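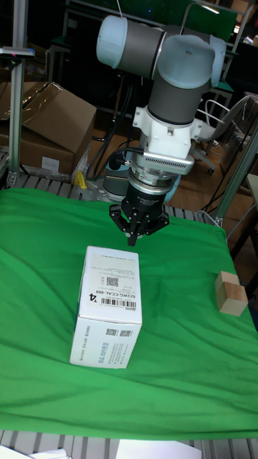
Green Bench Cloth for Slatted Metal Tables
$37 each
Colour: green
Updated 1/13/19

I started sewing these because I was sick of losing things down the gaps. If you work at one of those metal tables with the ridged, slatted top you'll know what I mean – lovely and solid, you can bolt anything you like to it, and then you put down a washer or a pencil stub and off it goes into a groove. The boxes wobble too. Anything narrow that you want to stand on its end finds the one spot where the ridge is in the wrong place, and over it goes.

So it's a cloth. A plain green cloth, big enough to cover the part of the table you work on and hang over the front edge a bit (I like a bit of hang, it stops the whole thing creeping backwards). You throw it on, give it a rough smooth with your forearm and get on with your day. I've had one on my own Vasholm table since April and it only comes off for washing.

What it's good for

I use mine mostly for sorting and packing. Small cardboard boxes, offcuts of timber, rolls of labels, all the little bits that come in the post and have to be checked before they go on the shelf. Pale wood shows up really well against the green, and so does a white box, so you can glance over and see what you've got out. If you take photos of your stock for an online shop it's a decent backdrop as well, although you'll want to iron it first. More on that in a sec!

It's also kind to finished surfaces. I make little wooden blocks for kids' sets on the side and I used to get faint lines on the underside from sliding them along the metal. Haven't seen one since I covered the table.

What it's not good for

Heat. Please don't solder on it or put a hot glue gun down on it. It's cotton and it will scorch, and I've got the brown patch on my first one to prove it. Same goes for anything oily, unless you're happy for it to become the oily cloth from then on (I've got one of those as well, and it's very useful, but it doesn't come in the house).

It won't make the table level, either. It takes the edge off the ridges and closes over the gaps, but you can still feel the slats underneath if you press. For writing on, slip a sheet of card under your paper.

Wrinkles

I get more emails about this than anything else. Yes, it wrinkles. It's a soft cloth, it comes to you folded, and it'll have creases across the middle when you shake it out. They drop a fair bit after a few days on the table, and a warm iron will sort the rest. I did try a stiffer version and it sat beautifully flat, but it slid around like a tea tray every time I leaned on the front, so I went back to the soft one. If you're standing tall narrow boxes on end, just pull the cloth tight in that spot with your thumb and you'll be right.

Sizes and fitting

One size at the moment, 100 cm from side to side and 89 cm front to back. On my table that leaves bare metal showing at the back and a nice drop at the front. It's hemmed all the way round with a double fold, and the corners are mitred because I can't stand lumpy corners.

There are no eyelets, clips or elastic. People ask for elastic like a fitted sheet, but lots of these tables have posts and braces coming up off the frame, and elastic just fights with them. With a plain cloth you can tuck it, fold it under, or shove it up against a post and leave it there. If you really want it held down, the little spring clamps from Iltico grip the front edge nicely and don't mark the fabric. I don't sell them, I just like them.

Custom sizes are fine. Measure the part you want covered, add your overhang, and send me both numbers so I can check we mean the same thing. Allow an extra 17 days for those as I do them in batches.

Fabric

The green is a mid-weight cotton, washed once before I cut it, so most of the shrinking has already happened by the time you get it. It's dyed right through and both faces are the same, meaning you can flip it when one side gets grubby. I flip mine a lot.

There's a thicker one coming called the Lã, in wool, for people who handle glass or polished metal and want more padding. I'm still fussing over the edges on it – wool that thick makes a very chunky hem – and I won't put it up for sale until I'm happy.

Washing

Cool machine wash, on its own the first couple of times as there's always some loose dye. Line dry. The dryer won't ruin it, but you'll be ironing for ages afterwards. Pick off sawdust and bits of tape before it goes in the machine. Barcode labels are the worst, they turn to porridge and get into everything, so check both sides (please learn from me here).

Postage

I send everything from Hincombe in a flat satchel, folded to fit a normal letterbox. If you order two or more they go in a box, which I reuse where I can, so don't be surprised if it has somebody else's label half peeled off the side. Local pick-up is fine too, just choose it at checkout and I'll email you a time.

Returns

If you haven't washed it or cut it, send it back and I'll refund you. If a hem comes undone I'll resew it for nothing, however old it is. Custom sizes I can't take back, but if I've got the measurement wrong I'll make you another one.

Got a question about fitting it to an odd-shaped table? Send me the measurements through the contact form and a photo if you have one handy. I answer in the evenings once the sewing machine's off.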